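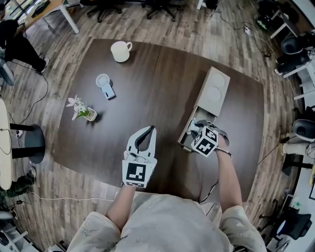
Gripper in each hand, cloth in the drawer. Table work at the Vallcombe club.

Workshop tips for a student robot club, from somebody who still has doubts

I help out with the robotics club at Vallcombe, and I came in thinking that teaching a machine to tidy a drawer was a silly way to spend an afternoon. I'm still half of that opinion. But if your kids are set on it, these will save you some grief.

Start with one small cabinet and one cloth. Every team wants to do the whole kitchen. Ionuț's team wanted a dishwasher. They got a drawer, and the drawer kept them busy until August.

Pull the drawer well out before anyone reaches in. A hand-held gripper is a lot fatter than your fingers, and it will bang on the front edge. If the drawer sticks, rub a plain candle along the runners. I've seen people buy special sliding spray for this. A candle does it.

Use a cloth with some bulk and drop it in crumpled. A flat, ironed napkin is a misery to pick up. Tincuța Hodoroagă disagrees and says flat is the honest test. She may be right, but try crumpled first.

Keep the printed squares on the cubes clean. Thumbprints and tape glue are the usual trouble. Dry cloth, then a slightly damp one, never window cleaner on paper.

Leave slack in the cables. Ours get yanked at least once a session, and a strap at the wrist helps with the tired-arm problem but does nothing for a cable under somebody's shoe. Tape down whatever crosses the floor.

Put a few ordinary things on the table if you like, a mug or a plant in a pot, but keep the mug dry. I shouldn't have to write that.

Now the part I grumble about. Guoqing Cao's group did 35 tries on the drawer before the Gelbridge meet and were told they needed far more. How many more? Around 1705 was one answer, and I would like to know who came up with the 5. My advice is to do 13 good ones, watch them all back, and fix what's wrong before doing any others. Tamás thinks this is too few - fine, he can hold the grippers.

Switch hands or switch people often. Wrists get sore.

Last updated: Jul 27, 2023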